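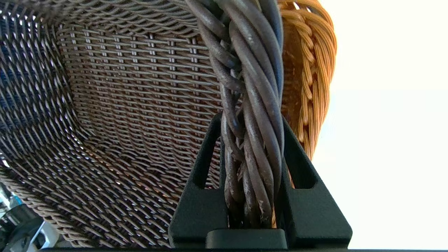

Batholm Relay 2 Review: Wireless Controller for PC

The Relay 2 replaces the original Relay and keeps its shell. Changes are internal: magnetic stick sensors, a larger battery and a new receiver. I used it for most of February, mainly in Ondholm, a side-scrolling platformer with tight jump timing, and in the racing game Nemberg.

Sticks

Both sticks center cleanly. With the dead zone set to zero I saw slight movement on the left stick in the test tool, too small to affect either game. Tension is higher than on the first Relay and cannot be adjusted. In Nemberg the extra resistance made small steering corrections easier. In Ondholm it was tiring over long sessions, and I moved to the D-pad.

Buttons and triggers

The face buttons have short travel and a clear click. The D-pad is a single piece that registers diagonals too readily; I logged 13 unwanted diagonal inputs during one level. Firmware 1.1 adds a four-way lock, which cures this but rules out fighting games. Triggers are analog, with a mechanical stop on the back. The right stop on my unit needs a fingernail to move.

Wireless and battery

The receiver is USB-A only. It held its connection across the living room and dropped twice with the PC under a desk behind a metal panel. Moving it to a front port fixed the problem. Bluetooth works but disables the rear paddles, a limit mentioned only in the online manual.

I measured 1,351 minutes on one charge with vibration off, and 901 with vibration at the default level. Charging is by USB-C, and the controller can be used while it charges.

Software

The setup program runs on Windows only. Profiles are stored on the controller, up to four, and can be switched without the program open. Macros cannot include stick movement. One update failed at the halfway point and had to be restarted with the cable attached.

Verdict

Good sticks and long battery life, with a weak D-pad. Owners of the first Relay whose sticks have not drifted can skip it. For platformers I would look at a different pad.

Reviewed by Elvia Galindo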